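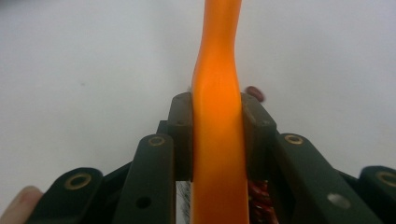
Fatima Edet wrote that the pads hold fine when they first close, but after a minute or so anything smooth starts to creep down between them, and she has to squeeze the trigger again to stop it. She asked if this is a pad problem or a linkage problem, and whether Faltine would cover it under the kit warranty.

Ticket 915
Product: Clornis hand-held gripper kit
Customer: Iyamu
Opened: 24 January 2026
Status: closed, parts sent
Priority: normal

Customer's report
Grip fades on smooth, rounded items. Flat-sided items such as small boxes stay put. The kit was bought in July and was fine until the pads were taken off for cleaning. Put back together from the printed sheet. No drops that she knows of. Trigger feels the same as before.

Support, first reply
Thanks for the report. Please check these before we send anything:
1. Wipe both pad faces with a lint-free cloth and plain alcohol. Don't use dish soap, it leaves a film.
2. Close the gripper on nothing and look at where the pads meet. They should touch along the full height. A gap at the top usually means a pad has gone back on at an angle.
3. Work the arms by hand with the trigger released. Each one should turn freely on its brass bushing, with no side play.
4. Check the trigger detent is on the second notch. The first notch is for soft items and will let go of anything slick.

Customer
Cleaned both pads. Detent was already on the second notch. When closed on nothing there is a gap at the top, wide enough for a business card. The bottom edges touch. I could feel a little play on one of the inner arms but not enough to say it was loose.

Support
The gap would do it. On a round item you only get a narrow line of contact as it is, and with the pads tilted you lose most of that. A box spreads the load, so you wouldn't notice. Please back the pad screws off a half turn, close the gripper on a flat bar, and tighten with the bar still in place. The printed sheet has you tighten with the gripper open. That step is wrong in the first printing and we have a correction in the online copy.

Customer
Redid both pads against a steel ruler. Gap is gone at the top. Ran some 80 open and close cycles and checked again, and it had started to come back on the side with the play.

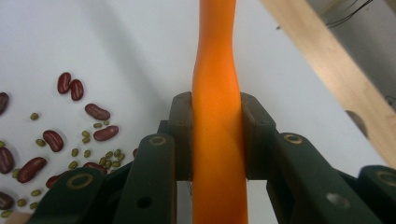

Do the pads have to be replaced once they have been run out of line?

Only if the rubber has taken a set. Press a thumbnail into the face near the top edge. If the mark fills back in, keep the pad. If it stays, order a new pair and change both sides together.

Customer
The mark fills back in on both. So the pads stay.

Support
Then it's the bushing on that inner arm. Early kits shipped with a pressed bushing that can walk out a little when the arm is taken apart. We are sending a set of nine with a new pivot pin, no charge. Press the replacement in until it is flush on both faces. Don't use thread locker on the pin. After fitting, align the pads on the ruler again and repeat the same cycles.

Customer
Parts came. Changed the one bushing and the pin, left the others alone. Side play is gone. Aligned, cycled, checked again, no gap. Held a smooth plastic handle for 38 minutes with no creep that I could measure against a pencil mark. The trigger is slightly stiffer than it was.

Support
Stiffer is expected with a new pin and should ease off with use. Correction sheet attached for your binder. Keep the spare bushings, they fit the outer arms too. Closing this one. Reply to the same number if the gap comes back.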